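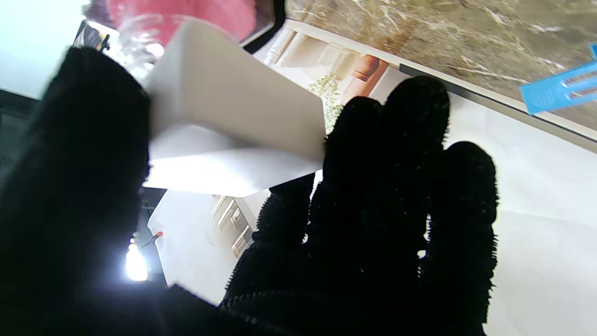 What do you do with a half-used packet when the box is long gone?
Clip it shut, write the date on it, and stand it with the others. I use freezer tape for the date because it peels off clean.

Day three of sorting the kitchen counter. Today is small packets and bottles. The big jars are done and I don't want to talk about the flour.

Before I started there were 34 packets in the drawer by the stove. Soup powder, yeast, gelatin, drink mix, two kinds of salt. I threw out the ones with no name left on them.

Order of work, for anyone doing the same: empty the drawer, wipe it, check every packet for a date, then group by what you cook with them. Grouping by size looks good for a week and then you can't find the yeast.

Clips next. I bought the Putell ones in the 500 count bag two years ago, which was too many. The wide ones hold thick plastic. The narrow ones slide off anything shiny.

Fold the top over twice before the clip goes on. One fold leaks – I have swept up enough sugar to be sure of it.

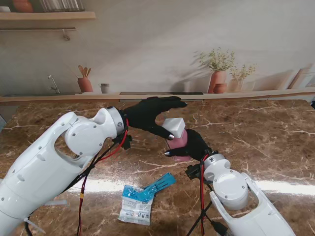 Bottles get the same treatment. Cap off, wipe the threads with a damp cloth, cap back on. Most caps that feel stuck only have dried syrup under them.

If the label has worn away, I tape a new one low on the side so it doesn't cover the level of what's left.

I keep bottles at the back and packets in front. Packets fall over, bottles don't, so the bottles work as a wall.

Someone asked about the bins. They're the shallow ones from Mavromatis, no lids. Lids were a mistake in my last kitchen. I stopped closing them by March.

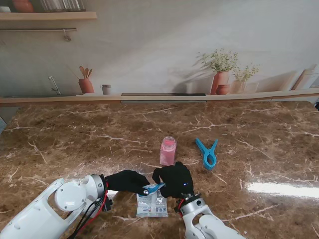

Is it worth moving everything into matching containers?
Only the things you use every week. The rest can stay in its own packaging, with the instructions still on it.

I do cut the instructions off when I decant something, and tape them inside the cupboard door. The rice ones have been up there the longest.

Drawer is back in. The yeast is at the front left and the drink mix has its own bin now.

Tomorrow is the spice shelf, and I still need more tape.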